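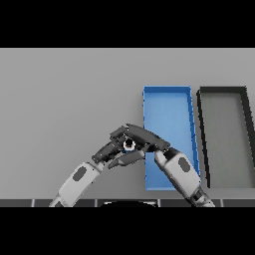
One visitor to the Ondmont open day wanted to know why a handover between two hands should be harder than a plain pick and place. The answer from the bench was timing: for a moment both hands hold the same part, and each has to allow for the force the other applies.

The demonstration, held at the company's Fetville site on 11 July 2020, covered the Nikzad control software for two-armed work. Visitors followed the exercise in simulation, with two white arms, multi-fingered hands and a pair of open trays on a plain table. The small cylindrical part is held between the fingers of both hands above the table.

Ondmont said the current version had been trained on 3754 simulated runs, of which 1292 used the handover alone. Grip force and finger position are logged throughout – the logs were open to visitors at 2 terminals.

Questions from the floor dealt mainly with cycle time and the cost of the hands. Work on the Lulidard test cell, where the same software will run on physical arms, is due to start in March.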